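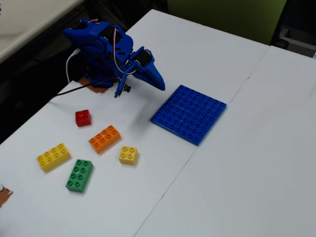 Questions about the Stalby Robot Club

Who can join?
Any student of the school from grade 8 up. You do not need to know programming before you come.

What do we build?
Each team prints a small arm and puts the servos in the joints. After this, the arm must learn to pick up toy bricks and place them on the blue baseplate.

Why Duplo and not small bricks?
The big ones are easier for the gripper. We tried the small ones in December and the teams lost patience.

Do I need my own laptop?
It is better if you have one, but the club can lend you one -- please ask a week before.

How long is one meeting?
Two hours, in room 914. The room closes after that, so please save your work in time.

My servo is shaking. What should I do?
Check first the power cable, then the screws of the joint. If it still shakes, write it in the repair notebook.

Is there a competition?
Yes, the Kendent Cup. Each team has 30 minutes for the brick task.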